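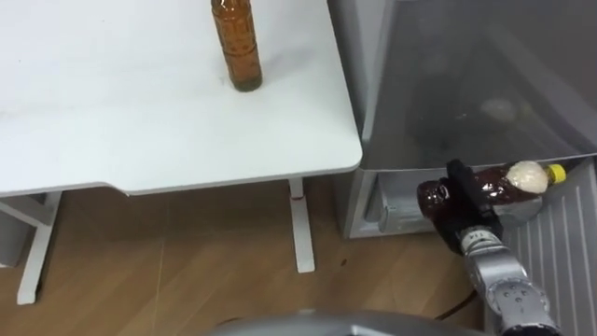

Selon Delwyn Henare, le zéro du poignet droit devrait être repris avant chaque série sur le réfrigérateur, et le relevé hebdomadaire ne suffit plus depuis le remplacement du réducteur. La remarque est consignée ici à sa demande. Elle est recevable et la procédure de la cellule Flukholm sera modifiée en conséquence.

Cahier de cellule, Jilenmont, 2 mars 2021

Objet : remise en service du bras droit et révision du cheminement des câbles dorsaux.

Le bras a été remis sous tension à vide, pince ouverte, puis amené en butée logicielle sur chaque axe. L'écart relevé au poignet est de 4 mm en bout de pince, bras tendu vers le compartiment bas. Il reste sans effet sensible lorsque la prise se fait au-dessus du bureau. Il devient gênant à l'entrée de la clayette inférieure, où la bouteille est présentée couchée et où la marge de passage est faible. Le décalage a été corrigé dans la table de zéro et l'ancienne valeur conservée en commentaire dans le fichier.

Serrage de la pince : consigne ramenée à 20 N pour les bouteilles en plastique. La consigne précédente, 30 N, avait été réglée pour les flacons rigides du projet Dummont et n'avait jamais été reprise lors du transfert de la cellule. Prière de ne plus recopier les paramètres d'un projet à l'autre sans visa.

Visserie de l'avant-bras : contrôlée au tournevis dynamométrique, deux vis reprises côté coude. Repères de peinture à refaire lors du prochain arrêt.

Câbles dorsaux. La boucle laissée derrière le torse doit permettre la flexion complète des hanches et des genoux sans mise en tension. Elle doit aussi rester à l'écart de la longe de retenue, fixée en haut du dos. Le point d'attache a été inspecté, la couture ne présente pas d'usure.

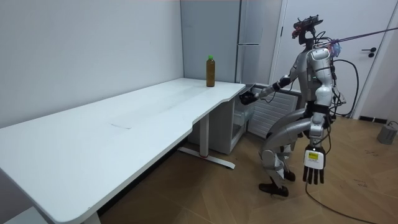 La longueur libre du faisceau est désormais fixée à 900 mm entre la sortie du torse et le premier collier - cette valeur remplace celle du plan fourni par Donnelly, établie pour une station debout. Avec l'ancienne longueur, le connecteur de puissance travaillait en traction dès que le robot s'abaissait devant le plan de travail. Le détrompeur en porte la trace et la pièce de rechange est commandée.

Reste le câble au sol. Il sera dévié le long de la plinthe dès réception de la goulotte. D'ici là, l'opérateur vérifie sa position avant tout déplacement des pieds et garde l'arrêt d'urgence en main.

À faire :
- reprendre le zéro du poignet avant chaque série et noter la valeur en marge ;
- refaire l'essai de dépose dans le compartiment bas avec la nouvelle consigne de serrage ;
- demander à Donnelly un plan de faisceau à jour ;
- remplacer le connecteur de puissance à réception.

Le graissage des genoux n'a pas été effectué ce jour, faute de cartouche.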